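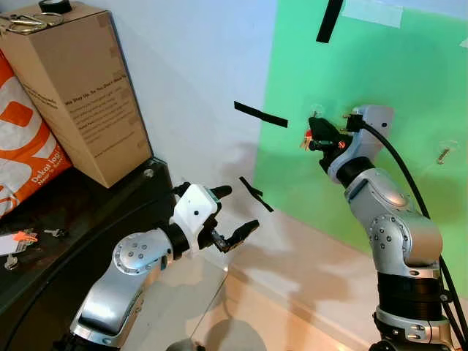 The Facilities and Keys Working Group of the Drillden shared workspace met in the ground floor meeting room at 10:00 in January. The minutes of the previous meeting were approved with one correction: the annual budget for lock replacement is 223 dollars, and the earlier figure was a typing error. Members then turned to the state of the key shelf. Keys are at present being left in several places, including on top of the tall cardboard box headed "We Ship Us, So You Don't Have To" and directly on the dark shelf beside it. Some carry a colored tag, among them a red one and an orange one, while others lie there with no tag visible. It was agreed that the shelf should be used for keys only and that bags and packaging be stored elsewhere.

Item 2. Key register

The current register lists 105 keys. The group noted that it has not been checked against the keys on site since the move from the Wekness building. A full check will be carried out before the next meeting. Any key that cannot be matched to a door, cabinet or mailbox will be placed in a sealed envelope and held at the front desk for two months.

Item 3. Tags

A quotation from Tudose for 200 plastic key tags was received and accepted. Red tags will be used for exterior doors and orange tags for storage rooms. The colors now in use follow no agreed system, and existing tags will be replaced as the check proceeds. Room names are not to be written on tags; the register number is sufficient.

Item 4. Key cabinet

Two wall cabinets were considered. The Listik model was preferred on account of its depth, which allows full rings to hang with the door closed. The decision was deferred until the wall beside the front desk has been measured.

Item 5. Other business

A request for a second mailbox key from the upstairs tenants was approved, subject to a signed receipt. The question of deposits for lost keys was carried over.

The meeting closed at 10:50. The date of the next meeting will be posted at the front desk.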